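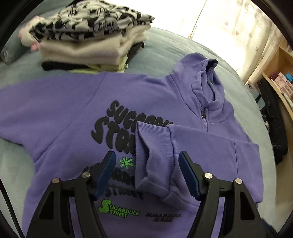 Drevari hand gripper: notes after a few months

14 May 2022

I bought the Drevari in January for 685 pounds, direct from Fanside, who are the only people selling it in this country as far as I can tell. The same money would get you most of a Cometti, but the Cometti needs its own stand and I don't have room for one.

You hold it in your hand and do the job yourself through the two jaws, and the recordings go towards teaching a robot arm. I have been doing clothes, mainly folding. The hooded sweatshirt took a lot of practice. Fold one sleeve in across the chest, then the other, then bring the bottom up. The cuffs are easy to get hold of as the ribbing is thick. The hood is harder and I still go at it too fast.

The finger pads are good. They have fine ridges along the edges and mine have done nearly 2,000 folds without a change. A spare set of 4 comes in the box. The grip is a bit wide for my hand, and my wrist aches after an hour.

The software is the weak part. It stops saving at 1,000 clips and you have to move them off by hand. I wrote to Fanside and Casimiro Rivas replied the same day with a fix, though it only works on the newer version.

I have a Costello on loan next month and will try it with the same pile of clothes.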